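Tilletex Room Packs — Frequently Asked Questions

What is a room pack?
A room pack is a set of simulated interiors for testing and training robot arms. Each pack comes with walls, floors, trim, furniture, lighting and a list of start poses. You load it into your simulator and add your own arm, or use the one we supply.

Which packs can I buy now?
There are two. Kanaan covers kitchens and dining areas. Dimora covers hallways, living rooms and plain unfurnished spaces. A third pack, Plokisley, is planned for September and will cover workshops.

How many rooms are in a pack?
Dimora has 82 rooms. Kanaan is smaller and costs less. The current room list for each pack is on its product page.

Does a pack include a robot?
Yes. Every pack has a generic arm with a two-finger gripper, plus a camera mounted near the wrist. You can swap in your own model if it has a standard joint description file. The camera mount stays where it is unless you edit the config.

Can I change the surfaces?
Yes. Concrete, parquet, painted plaster and most wood trims are separate materials, and you can assign any of them to any surface. Random assignment is on by default, so you will get some odd pairings. Turn it off in the room settings if you want each room to look the way our artists set it up.

Do the patterned surfaces slow things down?
A little. Parquet and veined stone use larger textures than flat paint. If you run many rooms at once, switch to the half-size set. It ships with both packs.

Do the fingers make real contact with walls and trim?
Contact is on for all fixed surfaces, including trim and panel borders. Soft items such as cushions and curtains are visual only in the current version.

What hardware do I need?
One recent graphics card is enough for a single room. For batch runs, plan on 3 GB of graphics memory per room at full texture size.

How many people can use one license?
A standard license covers 5 seats at one site. Schools can write to us for a classroom license — please use your school email address.

Can I publish images and results?
Yes, in papers, talks and web pages. You may not resell the room files or share them outside your license.

What if a room will not load?
Check the pack version against your simulator version first. If they match, send us the log file and the room number. We reply within 2 working days.

Can I get a refund?
Yes, as long as you have not downloaded the full pack. The free sample room uses the same file format, so try that before you buy.

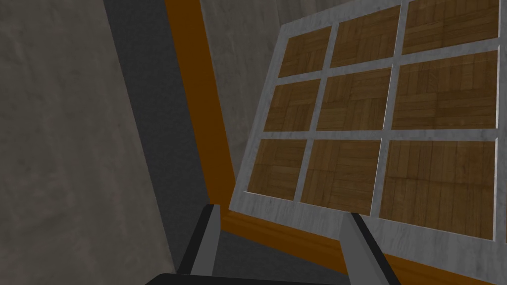

Simulated view with the gripper at a parquet tile panel.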